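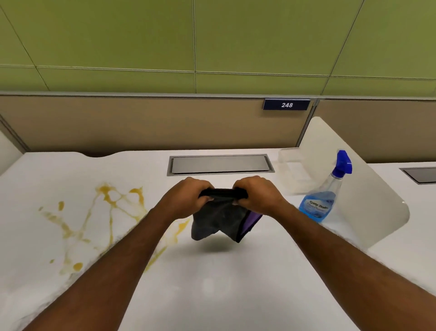 Fig. 4. Both hands on the cloth, over the counter.

Section 4. Setting up the delegate voting console

This section covers the Nultarum console as installed at a member's desk for council and assembly sessions. It assumes the rack unit is already running and that somebody has confirmed the network in writing. If all you have is a phone call saying the network is fine, go back to Section 3.

The De Graaf brochure says setup takes minutes. It may, in a room with new wiring and no interpreters. Plan for a morning.

4.1 Before you start

1. Get the current seating plan from the secretariat. Check the month printed on it. Plans get reissued when a delegation changes its name or a term ends, and old copies stay in circulation for a long time.

2. Get the list of members with voting rights for this session. The seating plan won't tell you this. Observers sit at the same desks and have the same microphones.

3. Wipe down each desk and each console face. Use a cloth only, no spray.

4. Have the chair's key card at hand. Setup can't be completed with the deputy's card, whatever the menu suggests.

4.2 Assigning seats

1. Turn on the console and hold MENU until the seat number flashes.

2. Enter the seat number from the plan. The system accepts seats 1 to 34. Consoles beyond that need a second rack unit, and you should ask hard questions before buying one.

3. Choose the role: Member, Observer or Chair. The default is Member. This is a poor default, and it has not been changed in the current software.

4. Press CONFIRM. The display shows the seat number and role for a moment, then goes dark. Write both down as you go.

5. Repeat for each desk.

Caution: An observer console left on Member will cast a valid vote. The system won't object, and neither will the printed record. Go over the list a second time with someone who did not do the entry.

4.3 Loading the voting rules

1. At the chair's console, insert the key card and open RULES.

2. Pick the majority type. "Simple" counts yes votes against no votes and ignores abstentions. "Absolute" counts yes votes against all seats with voting rights, absent members included. Read your own rules of procedure before choosing. Many bodies say "majority" and leave you to find out which kind they meant.

3. If your body allows a veto, turn on BLOCKING VOTE and enter the seats that hold it. A blocking vote stops a motion even when the count is in favor. It does not stop a procedural motion, provided the chair has marked the motion as procedural beforehand. Marking it afterward does nothing.

4. Set the voting window. The factory setting is 70 seconds. Interpreted sessions will want longer.

5. Save, remove the card, put it back in, and open RULES again. Check that your settings are still there.

Note: The Girnau edition of the software has a "Consensus" mode. It records a motion as adopted if no console presses OBJECT inside the window. A console with a dead cable can't object. We advise against this mode for anything you would mind defending later.

4.4 Test vote

1. Seat one person at every console. Staff will do.

2. Run three motions: one all yes, one all no, one mixed with at least two abstentions.

3. Have each person write down how they voted. Compare the slips with the printout. The total on the wall screen is not enough, as two wrong votes can cancel out.

4. If you use the blocking vote, run a fourth motion that should fail on it.

Error 1022 means a console did not report before the window closed. The vote is recorded as an abstention. Check the cable first.

Error 1077 means two consoles share a seat number. Only the last one to vote is counted. Stop the session and redo 4.2 for both desks.

4.5 After the test

1. Clear the test motions under ARCHIVE. They are otherwise numbered along with the real ones.

2. Print the seat and role list and have the clerk sign it.

3. Lock the rack. The Collby cabinet comes with a key that fits every other Collby cabinet, so fit your own lock.

Remote voting is covered in Section 5, along with our reservations.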